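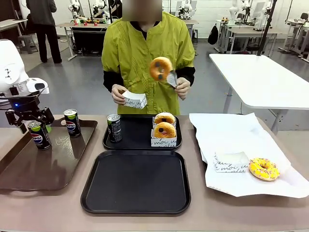 Break time at Takside, and the trays are out again. Cans of Pepsi, glazed donuts in a paper sleeve, one with sprinkles out on the paper. Roksolana Boiko started the snack table in September with 11 donuts and a pot of bad coffee. Gone in minutes.

Now it's 94 on a busy day. Glazed goes first, allways. Sprinkles hang on till four.

"People want a tray, a napkin, and no small talk," says Taras Dmytriv, who does the ordering. He's tried fruit. Around 50 pears, most of them came home with him.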